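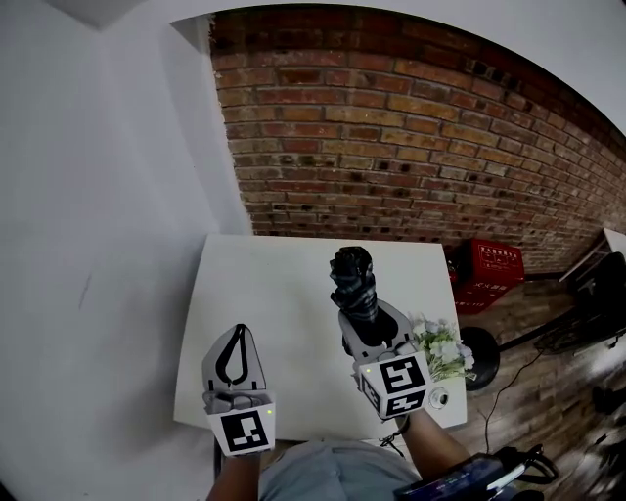
The Pralitz pair in use: left fingers open, right closed on a piece of checked fabric.

Review: Pralitz hand-held demonstration grippers
By Pei-shan Shih, August

The Pralitz set is two hand-held grippers for recording demonstrations without a robot present. Each carries a white cube printed with square markers, and pose is recovered from those. I used the pair for 15 sessions of cloth handling, then trained on the recordings with our usual Kao pipeline.

Tracking is good while at least one cube face stays in view. Of 200 recorded episodes I discarded 27, most of them for wrist rotation that hid the markers. The older Prulis set lost more than that on the same task, though its handles are kinder to small hands.

The fingers are soft and close well on thin fabric. They are less sure with a folded hem, which tends to roll out at the tip. Closing force is set by the operator's grip and is not logged -- a real omission if the policy has to run on an arm with stiffer fingers.

The status light on each cube is small but readable at arm's length. Calibration takes 80 seconds for the pair and must be repeated after a battery change. The manual covers this in one line on the last page.

Forearm fatigue sets in before the battery runs down. Short sessions gave more consistent paths than long ones.

Recommended for tabletop work with light objects. For anything heavy I would still teleoperate the arm directly.

Last updated: August
Contact | © Stistdale Bench Notes | Back to top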